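Wed 20 October

Glaze tests, second firing of the cone 6 batch. Kiln 2, medium schedule, hold of 30 minutes at the top. Opened it this morning once the readout was low enough to crack the lid.

27 tiles in, 27 out, nothing stuck to a shelf. Two of the Barnden tiles ran down to the foot but stopped short of the wash. Those were the ones dipped twice, so from now on single dip only for Barnden on anything vertical.

Parisi white is still crawling on the dark clay. Same spots as in March – along the stamped texture and at the rim. It's fine on the pale clay, smooth and slightly waxy. I had put the crawling down to dusty bisque, but I sponged every tile this time and let them sit overnight before glazing. Next thing to try is less clay in the recipe, or calcining part of it. I mixed a 300 gram test cup with half the kaolin calcined and labeled it PW-C. It settles faster than the old mix and needs stirring between every dip.

Wandia green came out closer to olive than last time. The cones in this kiln were bent a bit further on the bottom shelf than on the top, and the bottom tiles are the browner ones. I'd like to see it fired on the top shelf only before anyone changes the copper. Leave the recipe card as it is for now.

The Rivex clay is behaving. Shrinkage bars measured the same as the last bag, and no bloating. The absorption test is still to do. Bars are weighed dry and the weights are written on the masking tape on the tray. They need to boil and then soak, and I ran out of day. Please don't move the tray.

Big bucket of clear: sieved it twice through the 80 mesh and got a fair amount of grit out, most of it dried glaze off the bucket walls. Wipe the sides down when you finish, and put the lid on properly. The gravity was high so I added water in small amounts until it matched the number on the lid.

Packing of the finished tiles can start once the feet are ground. One set per box, tissue between tiles, labels go on last.

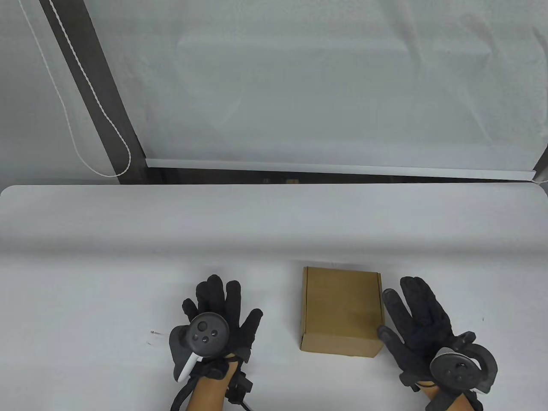

Glaze notebook
Kept by the studio technician

Still short on small shelves. The cracked one is out of use and is leaning by the door with a cross on it in chalk. Kiln wash is nearly gone too, enough left for one more coat on the half shelves.

Order list: kiln wash, cone 6 witness cones, nepheline syenite, tissue paper. We go through the labels quickly, so the 2,000 roll makes more sense than the small one.

Next firing: PW-C on both clays, Wandia on the top shelf, single dip Barnden on the tall tiles. Same schedule, same hold.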